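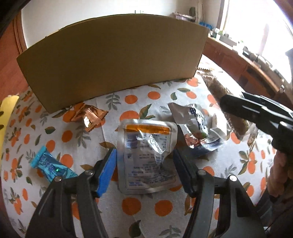 Cardboard and the orange-print tablecloth

Phone rang triple zero from my gym bag, now what?

Posted by Tincuța Nistor

My phone called emergency at the Hulme pool in August while I was doing laps. By the time I got back there were 2 missed calls and a text. Am I up for a $200 fine? And how do I stop it doing it again - something in the bag must be squashing the side button.

Annelies Aebischer
Never heard of anyone being fined for a squashed button. If you catch it mid-call, stay on and tell the operator it was an accident. Hang up and they may try to ring you back. To stop it, go into the emergency settings and turn off the option that calls when you hold or repeatedly press the side button. Leave the slider one on, you might want it one day.

Gusmont
Mine did this in Carnader. Bought a hard case, now it only rings my mother-in-law.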